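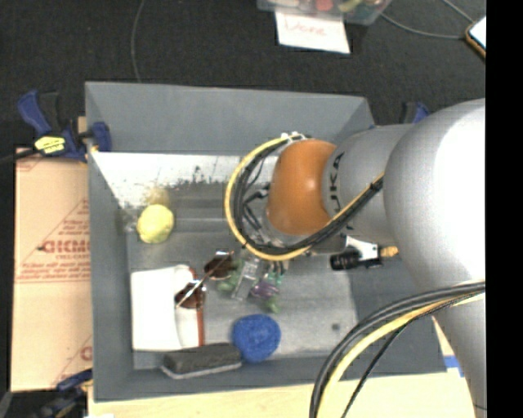 Cable dress pack on a picking arm: what's the accepted practice, and do I really need a written one?

Posted by Yareli Villalobos, 2020-10-16

We run one six-axis arm over a tote, picking mixed junk. Balls, glasses, small stuff in wrappers, whatever people had in their desks. The cell has been up since March and in that time we have replaced the hose and cable bundle on the wrist 3 times, which my boss considers 3 too many and the supplier considers a healthy relationship.

Now he wants a "standard." I asked what kind and he said a written one. So far I have a blank page with the word Standard on it.

What I'd like to know:

Is there a rule for how big the loop past the wrist should be? Ours is generous. It has to be, or joint six pulls it tight on the far turns. But a generous loop is also a loop that wants to go down into the bin with the gripper and meet the wall.

Do people clamp the bin or bolt it? We use bar clamps. I've been told clamps are "not a fixture" by a man who then left without saying what they were.

And does any of this go in the risk assessment, or is it only maintenance?

The arm runs at reduced speed with a person nearby, if that matters. I've read the manual. The manual is very keen that I should route cables properly.

Crescencio Beltrán

Zip tie it tighter. We did ours in ten minutes and never looked at it again.

Etelka Szekeres

Please don't zip tie it tighter. I spent 11 years commissioning cells for Jascombe and a good part of that was spent cutting off somebody's tighter zip ties. A tie pulled down hard on a moving bundle turns into the one spot where everything bends, and the conductor breaks inside the jacket where you can't see it. Then you get a fault that only shows up with the wrist rotated one particular way, usually while a customer is visiting.

No universal number exists for the loop. Every cable and hose has a minimum bend radius on its data sheet, and moving applications get a bigger one than fixed wiring. Go through everything in the bundle, find the worst one, and that's your radius. It's often an air hose that got added later and isn't on any drawing.

Then do this, slowly, in manual mode, with the enabling device in your hand:

Drive the arm to every corner of the bin at full depth. Rotate the wrist to both limits you use in the program. Watch the bundle the whole time and ignore the gripper, which is harder than it sounds. Anywhere it goes tight, or touches the wall, or slides under a joint, write down the pose.

If you only have trouble at the extremes, limit joint six in software first. Most pick planners will happily spin the wrist 155 degrees to grab something they could have had with a small turn the other way. Ours at Jascombe did it to a tennis ball. A round one, obviously. I have never understood what it thought it was lining up with.

For fixing points, use wide hook-and-loop wraps or proper saddles with a bit of rubber, snug enough that the bundle can't creep and loose enough that you can twist it by hand. Leave the slack between points and put a paint mark on the cable at each wrap. When the mark has moved, the cable has moved, and you've found out with a marker pen before finding out with a meter.

On the bin: clamps are fine for a development cell if they're on the checklist. They do work loose and their handles stick up into the space the arm travels through, so model them in the collision scene. People model the bin beautifully and leave out the thing holding it. For production, locate it with stops and bolt it down.

Citlali Camacho

Agree with most of Etelka's, except I'd put the joint limit in the safety configuration if your controller allows it, and leave the planner out of it. Somebody will retune the planner. Somebody always retunes the planner.

To the risk assessment part: yes, it goes in. ISO 10218 is the one for industrial robots and the integration half is what you want to be reading. Ask yourself what happens if the bundle snags or a hose lets go. If your gripper holds with air or vacuum, losing supply may mean dropping the part, and a hose that comes off under pressure whips. That's a hazard with a person nearby, so it gets a line, a severity and a measure. Replacing the bundle every so many months is maintenance. Deciding that it has to be replaced belongs in the assessment.

As for the written standard, ours is one page. Minimum radius, joint limits, where the wraps go, photo of the correct routing at 8 poses, inspection interval, name of whoever may change it. The name did more good than the rest of the page put together. Before that, everyone who walked past with a spare tie felt qualified.

Keep loose tools, paper and chargers out of the cell too and write that down as well. We have it in bold. I picked a phone cable off our cell floor this morning.

Yareli Villalobos

Thank you both. Joint six goes a lot further than it needs to, so that's tomorrow. Marks are on the cable already. Crescencio, I did look at the wraps and one of them was a zip tie, under the wrap, very tight. Have you been in our building?

Crescencio Beltrán

No comment.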